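4. Labelling the dry-store shelf

The Varker label printer comes with 2 rolls and a leaflet in which Pedumine promises you will enjoy labelling. Manage your expectations.

4.1 Open the lid and drop the roll in, shiny side up. If both sides look shiny, try one and see.

4.2 Hold the green button until the printer hums. A grinding noise means the roll is in backwards.

4.3 Set the label length to 70 mm. The factory setting is 553 mm, suitable for labelling a canoe.

4.4 Type the name of the food and the date you opened it. "Flour" is a name. "Stuff from Mum's" is not.

CAUTION: Do not pull the label while it is printing. The cutter will sulk until you switch it off at the wall.

Oats in a zip-top pouch, then a brick-patterned backdrop over a wooden work surface.
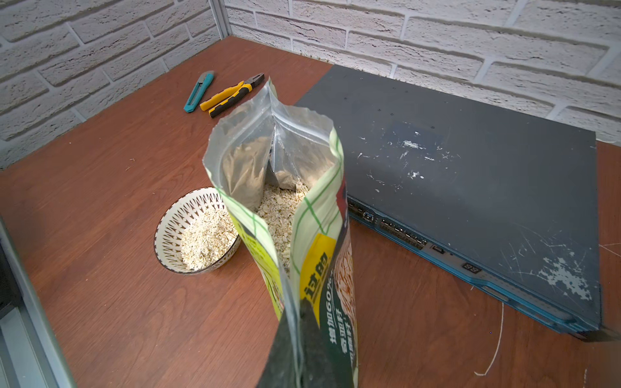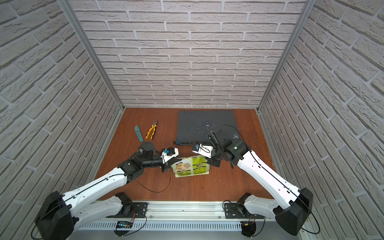 4.5 Stick the label on the front of the container, never the lid. Lids migrate.

NOTE: The memory holds 600 labels. To clear it, hold both arrows and answer "Yes" to the same question twice. For the colour ribbon, see section 6.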